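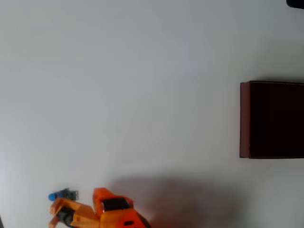

The arm took from December to late summer to build, most of it on Saturdays at the Gidcombe shared workshop. The bill came to $400. The orange parts were printed on the shop's own machine, and the first set of fingers cracked at the pins.

Getting it to move was quick. Getting it to put a small part in a box was slow. An early run of 54 tries gave 17 good drops. Most of the misses came from the wrist, which sagged when the arm reached out to the right. A stiffer bracket from Skusell fixed some of that, and the rest was handled in code.

The work surface is plain white, which helps the tracking software. Shadows still confuse it in the afternoon.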